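Workcell budgeting
Print this article | E-mail this article

Workcell budgeting is the practice of estimating what a robot workstation will cost before it is bought, and of explaining the difference afterward. It covers the purchase of arms, grippers, tables, frames, power supplies and cabling, along with the floor space on which all of it must stand. The term is used mostly by small laboratories and workshops. Large factories have the same problem but give it to a department.

Scope

A workcell budget is usually divided into capital items and consumables. Capital items are the ones that get a asset tag and a line in the annual report. Consumables are everything else, including tape, clips, foam board and the objects the equipment is meant to pick up. The boundary is a matter of local custom. At Enderis, a training shop for automation technicians, anything under 500 dollars was treated as a consumable, and requests for goods priced just below that figure became common soon after the rule was posted.

The Ferri worksheet

The best known planning form in the field is the worksheet drawn up by Gerardo Ferri while he was equipping the Tillik workshop. It has three columns: what the equipment costs, what it needs in order to run, and what it needs in order to be left alone. The third column takes in cable routing, floor markings and storage, and is the one most often submitted blank.

Ferri's first worksheet set aside 2,000 dollars for a bench and its fittings. The bench came in under budget. Cables and connectors, entered as "misc.," came to 604 dollars and were the subject of a meeting held on a Tuesday. Later versions of the form have no "misc." line.

Work surfaces and test objects

Tables are often overbought. A plain wooden top with a replaceable sheet over it will serve for most handheld gripper work, and the sheet can be thrown out when it becomes too marked to look at. Test objects are underbought by the same people. Blocks and cups are cheap and easy to grip, and a planner who buys only those will learn very little about the gripper. Thin, open or branching shapes such as racks and stands are a better use of the money, though they are awkward to store and look odd on an invoice.

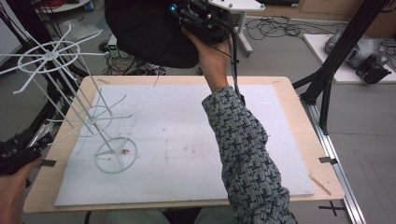 Handheld grippers in use at a covered table with a white wire rack.

Handheld grippers are budgeted per operator and are generally bought in pairs. The usual mistake is to price the pair and forget the cables, which must be long enough to follow a person's arms without crossing the work. Sundaram, a parts supplier, sells a cable kit for 192 dollars; many shops buy it after first trying to make their own, and so pay for it one and a half times.

Floor space

Space is seldom charged to the project and is therefore treated as free. Frames, rails and carts need clearance on all sides, and so does the person who has to get behind them — a figure missing from most floor plans. The Skello method marks every footprint on the floor with tape before any order is placed. It costs one roll of tape and has been known to cancel purchases outright, for which reason vendors do not recommend it.

See also: Bench layout; Cable management; Depreciation

Filed under: Automation > Purchasing and Planning

We use cookies to remember your reading preferences. By continuing to browse you accept their use.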